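About Stirnia

Celebrity and TV news, small team, fast turnaround. Started as a reality show recap blog, now covers contract fights, cast shakeups, cancelations. 1,869 posts and counting. Owned by Bruvent, who leave the editing to us.

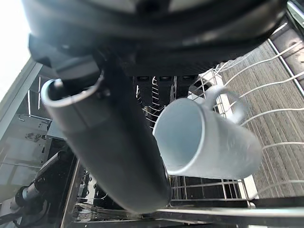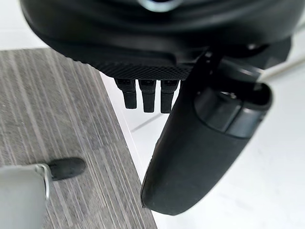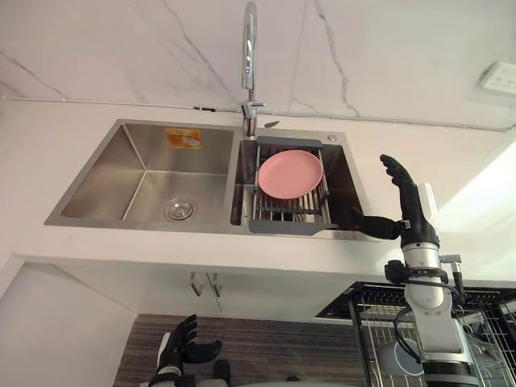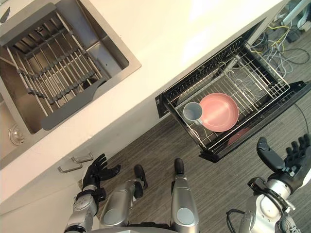 A reader in Tuncer wrote in that we were the only site to read the whole court filing before posting on the Cuvia reunion walkout, and could we please do the same for the spinoff. Yes. Working on it.

How we work: two sources or it waits. Rumors get labeled as rumors. Corrections go at the top of the post, not burried at the bottom. No paid placements.

Tips: use the form. We read all of them, can't answer all of them. Newsletter goes out to 383 subscribers, free, unsubcribe any time.

Page updated 18/04/2022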